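The simulator crashed at 2,037 again. Same number. Fraser Cairns wrote it on the back of his hand in ballpoint because the notebook was under the motor box and the motor box was heavy.

"Step 2,037," he said.

"I heard you." Marcelino was on the floor with the left shoulder between his knees, threading a cable. "Restart it."

"I restarted it."

"Restart it angrier."

January. The garage at Obura Street had one heater and it pointed at the robot. Grease went stiff otherwise. The two of them wore coats. Fraser wore two.

They had named her Zelline, after Marcelino's aunt, dead since spring, who'd left him 4,000 dollars and a letter saying do not put this toward the car. So, a robot. Two arms, a gray shell Fraser had sanded in the yard till the neighbor complained. Right arm done. Left arm in pieces on a bath towel. And the show at Honville in the morning, doors at ten, table paid for, no refunds.

He typed. Waited. The fan in the laptop wound up like it had somewhere to be.

The idea was simple, or had been simple in October. Teach her in the computer first. Give her a pretend house, pretend furniture, let her make all her mistakes in there where nothing breaks. Then copy it over to the real arms. Fraser built the house over a month of nights. Marcelino never once came to look at it, he said he had a real garage to look at, and it had mice.

Loading. Loading. Then the room came up. 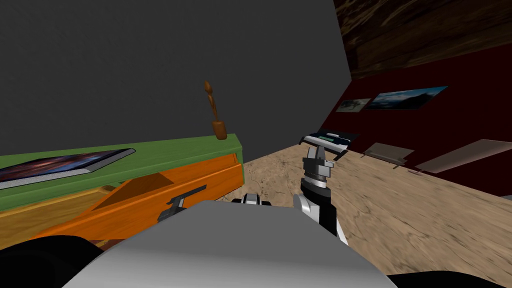 "She's running," Fraser said.

"Step?"

"Four hundred. Five."

"Tell me at two thousand."

Cable through. Cable out the wrong hole. Marcelino swore at it in a low, friendly way and pulled it all back. His fingers were split at the tips from the cold and he'd wrapped two of them in electrical tape, which worked ok until he had to feel for anything small. Everything was small.

Nine hundred. Fraser ate a cracker. Checked the log. Checked it again with his nose nearly on the glass, as if it might be hiding something down between the lines.

It was the left arm, he thought. Had to be. In the computer she had both, and every run she'd get a little way along and something in the left elbow would go to a number that wasn't a number, and down it all came. He had checked the elbow. Checked the wrist. Checked the thing above the elbow that he'd never learned the name of and called the Mito, after the shop the part came from.

"What's the Mito weigh," he said.

"What?"

"The real one. What's it weigh?"

"I don't know. Its in the box."

"Weigh it."

"I've got my hands full of shoulder, Fraser."

So Fraser got up and dug through the box himself. Kitchen scale, on loan from his own kitchen, flour still in the seams. He set the part on it. Read it. Read it again. Went back to the laptop and opened the file and scrolled, and scrolled, and stopped.

"Oh, no," he said.

"What."

"I've got it at zero."

Marcelino looked up finally. "Zero what?"

"Zero anything. I left it blank. She's had a joint in her arm that weighs nothing since October."

Quiet. The heater ticked. On the screen it went past two thousand, twenty, thirty, and they both watched without wanting to, and at 2,037 the window shut itself like a door.

Marcelino laughed first. He laughed till he had to put the shoulder down, and then Fraser was laughing too, bent over with his hands on his knees, coat hanging open, then the other coat.

"My aunt," Marcelino said, wiping his eyes with the tape side of a finger and regreting it, "my aunt would've fired you."

"Your aunt would've been right."

He typed the number in. One line. Saved it, saved it again somewhere else. Hit run and went and stood by the door because he couldn't sit.

Marcelino picked the shoulder back up. Tried the cable from the other end. It went in, went round, and came out where it was supposed to, so easy that he checked twice to make sure it was the same cable.

"Huh," he said.

Midnight. One. Bolts, then more bolts, then one bolt that rolled under the freezer and had to be fished out with a ruler. Fraser held the flashlight in his teeth. They lifted the left arm together, Marcelino under the elbow, and hung it on the shell, and for a second it just sagged there off her side like a wet sleeve. Then he drove the last two screws and it held.

"Two thousand," Fraser said, from the laptop.

Neither of them moved. 

2,036. 2,037.

2,038.

"Don't say anything," said Marcelino.

"I'm not."

"Don't even breath on it."

It kept going. At 4 in the morning it was still going. Fraser was asleep in the lawn chair with crackers down his front, and Marcelino sat on the upturned crate with the letter, the one that said not the car, reading it over though he knew it by heart. She signed it with her whole name, as if he might have got her mixed up with somebody.

At 5 he copied the file across. Plugged in the real arms. His hand stopped over the switch, and he thought about waking Fraser, and looked at him, and thought about it some more.

"Hey," he said. "Fraser. Hey. Get up."

"Whuh."

"I'm turning her on."

Fraser got up so fast that the chair came with him. He kicked it loose. They stood on either side of her, well back, as they'd agreed to in October when it was all simple.

Marcelino threw the switch. A hum, low down. The left wrist twitched, and stopped, and then slowly, an inch at a time, the arm began to come up.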